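Skemodden Desk Review: Six Months With a Big White Slab

I have now owned the Skemodden desk since April and I have Opinions, so settle in.

A bit of background first. My old desk was a hand-me-down with a wobble so bad that my coffee had ripples in it every time I typed (I once folded up a whole cereal box to wedge under one leg, and it helped for maybe a week). I'd been putting off replacing it because desk shopping is miserable and everything is either flimsy or costs as much as a used car. I looked at the Testness, which is lovely, but it was $792 before shipping and I just couldn't do it. The Skemodden came in at $200 less, and it was in stock, and that was that!

Delivery was fine. One very heavy flat box, left at the bottom of my stairs, naturally. I dragged it up one step at a time and took a long break in the middle.

Assembly took me 3 hours, working alone with music on. The instructions are all drawings and I did put the crossbar on backwards the first time, so knock a bit off that if you are more careful than me. There are 15 bolts and they give you the world's tiniest hex key. Use your own if you've got one. My thumb was sore the whole next day.

Now, the surface. I went with white even though everyone I know told me not to. I love it. It makes my dark little back room feel so much bigger, and in the morning the light bounces off it and I don't even need the lamp until lunch. Mine has a matte finish, and I'd pick matte again in a heartbeat. My sister's is glossy and you can see every single fingerprint on it.

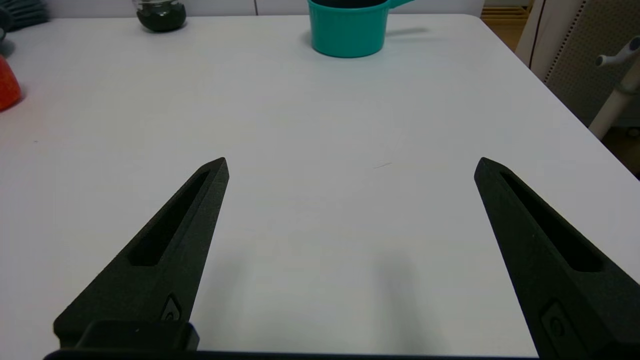
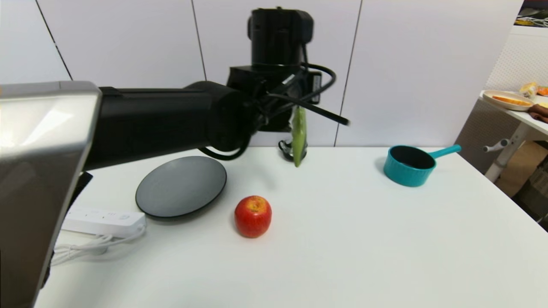

White tabletops: great for light, less great for hiding scratches. There's a short faint one in the first photo.

Scratches are the thing people always ask me about. I picked up a couple of light ones in the first month, from dragging a ceramic planter around like a fool. You only notice them from certain angles. Coffee rings wipe up with a damp cloth if you get to them the same day. Turmeric does not. Ask me how I know. Baking soda paste got most of it out, and there's a pencil cup on the rest.

What about the wobble? Pretty good! I type like I'm mad at the keyboard and the monitor stays put. If I lean on the front corner with my whole elbow I can feel it give a little, but I had to go looking for that.

The drawer is the weak spot. It's shallow, it sticks when it's humid, and it won't take a stapler standing up. I ended up ordering a Zastano organizer tray for it and that has made it usable, but I shouldn't have to spend more money on a drawer I already paid for. I'm also not wild about the cable hole, way over in the back left corner when my outlet is on the right. My charger cord just barely makes it.

I did email Dubey, the shop I bought it from, about the sticky drawer. They wrote back the next morning and sent new runners for free. It's better now, still not smooth.

Would I buy it again? Yes, in white, and without the drawer if they'll let you leave it off. Four stars from me. If you've managed to get turmeric out of a white desk completely, please tell me how in the comments, I'm begging you.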